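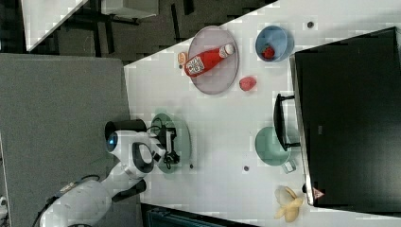

The shared table, cleared by category

At the Nudeck offices in Pesinwood, a white table serves for lunch as well as work, and by early afternoon it usually holds both. A ketchup bottle ends up lying across a plate, a green mug stands near a banana peel, and a light blue bowl waits for someone to claim it.

Hiu-tung Kuo, who wrote the floor's clearing routine in July, sorts by destination. Peel goes first, into the food caddy. Sauces are capped and returned to the fridge door. Crockery follows — bowl on plate, mug carried separately by the handle. The wipe-down comes last and takes 3 minutes with a damp cloth, worked from the far edge inwards.

Her colleague Chia-jung Tseng disputes the order. He would move the mugs before anything else, as a spill travels quickly on a smooth top. The written routine still starts with the peel.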